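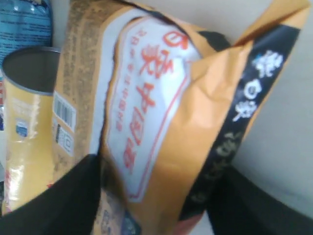
Snack shelf: bags or bins?
Forum: Pantry and Kitchen Storage
Page 1 of 1

mapleandmustard
OK pantry people, I need opinions. We've become a household that lives on snacks from the Asian grocery (rice crackers, shrimp chips, those spicy bean things, peanuts with the crunchy shell) and I've run out of ways to keep them in order. The bags won't stand up. They slide off each other, they get squashed at the back, and then I find one in May that I bought for New Year's.

My orange one with the white label and the big red characters is a repeat buy and it's the worst of the lot for slumping over. It's shiny, so it slides off everything. I can't read a word of Chinese so I shop by color, which means if I pour it into a jar I have no idea what to look for next time!

So do you decant, or do you keep the bags? I have one deep shelf, 322 mm high (yes I measured, and yes in millimeters, the tape my dad left here only does metric) and I'd like to spend very little.

pottingshed_lu
Decant. Always decant. I did my whole pantry over one rainy weekend and I will never go back. Square jars, the tall kind, labels on the lid AND the front. Chips don't fit well but crackers and nuts do great. My set is from Bravemon and the lids have stayed tight for three years now.

For the "what was it called" problem just cut the front panel off the bag and drop it down the side of the jar.

gus_in_the_galley
Going to disagree with the above. Jars are lovely for flour. For snacks they're a waste of a shelf, you get half a bag in and then where does the other half go? Back in the bag, with a clip, next to the jar. Now you've got two things.

I keep everything in its own bag, standing up like files in a drawer. Plain plastic bin, bags on edge, the front facing you. Bright packaging is the best label there is. You said it yourself, you shop by color, so store by color.

mapleandmustard
Ha, fair. But how do they stay on edge? Mine fold in the middle the minute there's air gone from them.

gus_in_the_galley
Pack it tighter. If the bin is too wide they flop. I use the narrow ones, and when I'm low on snacks I stick a box of crackers in to take up the slack.

teakettle77
Cutting up the bag and putting it inside the jar with the food?? Please don't. The outside of that bag has been on a warehouse floor and in a cart and who knows what. Tape it to the outside if you must.

pottingshed_lu
I wipe it first, lol. But OK, outside works too. I just don't like the look of tape.

teakettle77
Also, to the OP, take a picture of the front and the back before you toss anything. The back has the ingredients and the date. My sister in law has a peanut allergy and came over once when I had everything in jars with cute chalk labels that said CRUNCHY. She couldn't eat a thing in the house and I couldn't tell her what was in any of it. I felt terrible.

mapleandmustard
Oh that's a really good point, I hadn't thought about allergies at all. My nephew is off sesame and he's here most weekends.

crumbcatcher
Binder clips. Big black ones from the office store. Fold the top down twice, push the air out, clip it, and hang it from a rail on the inside of the pantry door. I have eleven bags on mine and the shelf is for cans now. The pretty clips from the kitchen store have weak springs, don't bother.

One thing, put the clip across the whole fold and not on the corner. If you clip the corner the bag hangs crooked and the crumbs all end up on one side, and the rest of it goes stale faster too, at least in my house.

gus_in_the_galley
The rail is fine until somebody slams the door.

crumbcatcher
We don't slam doors over here :)

halfapantry
Been lurking on this board forever and made an account for this, because I did the hanging rail AND the jars AND the bins, in that order, and I've ended up with a mix. Crackers and anything that breaks go in bins. Nuts and small stuff go in jars. Chips don't get stored, they get eaten the same day.

My bins are the Cabello ones, open front so you can grab without pulling them out. For a shelf your height you could stack two of the low ones, but check how tall your bags are when they're upright. I didn't, and had to send a set back.

Also +1 for the photo thing. I've got an album on my phone called "buy again" and I scroll through it standing in the aisle like a crazy person. It works though! The lady at our store now knows me and just points.

mapleandmustard
Stealing the "buy again" album. I got home with the wrong crackers last month because there's another kind in nearly the same orange and I grabbed it without looking. They were sweet. Not what you want with beer.

pottingshed_lu
See, I would have eaten the sweet ones, so we're different people.

teakettle77
Does anyone roll the bags? My mother rolled everything down from the top and put a rubber band around it lengthwise. The shelf looked like it was full of little sleeping bags, but I don't remember anything going stale.

gus_in_the_galley
Rolling crushes rice crackers. Peanuts OK, beans OK.

crumbcatcher
Agree with gus for once. Fold, don't roll.

mapleandmustard
Update for anyone still reading. I went with narrow bins, two of them, and a box of binder clips (200 in the box, so if anybody wants binder clips I'm your girl). Open bags are in the left bin with the tops folded down and the full ones are on the right. The slippery orange bag stands up if I wedge it between the seaweed and the shrimp chips. Still looks a bit rumpled, but I can find it.

I did buy one jar. Just for the peanuts. Don't gloat, Lu.

pottingshed_lu
Gloating quietly. What about the date thing, are you rotating?

mapleandmustard
New ones go at the back, that's as far as I've got. I tried writing the date on with a marker and it wiped right off with my thumb. Is there a pen that sticks to that kind of bag?

halfapantry
Paint pen. Or put the marker on a bit of masking tape, which is what I do, it's cheaper and it peels off clean.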